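Help us find out if a machine can tidy your table

Can machines do household chores yet? Some of them, slowly, and on a good day! At Modimwood we want a straight answer, and we need more pairs of hands to get one. We're looking for 38 people to join us in February for small tabletop jobs – putting a stick in a cup, moving little things from one spot to another – using hand-held grippers.
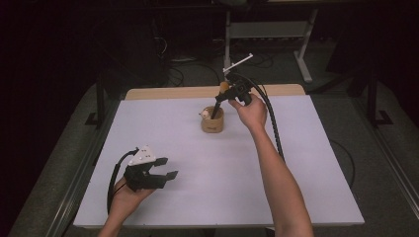
No experience needed, and lefties are very welcome. Each visit lasts 2 hours with a break, and you'll be paid $125. You should be 18 or over and comfortable using both hands. We love people who fumble a bit, so please don't practice at home!

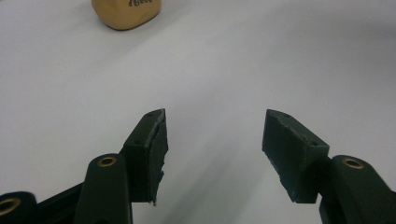 A gripper with its fingers open over the white work surface.

Your movements go into teaching our robot, Cetow, which still finds cups much harder than any five-year-old does. To sign up, ask for Huguette Ferrand at the front desk, Room 761, any time before 4 p.m.

Comments

Yaw Abugri: Can my sister and I come together?

Huguette Ferrand: Yes, please do – just tell us when you sign up.

Baptiste Bouvier: Call me when it folds fitted sheets.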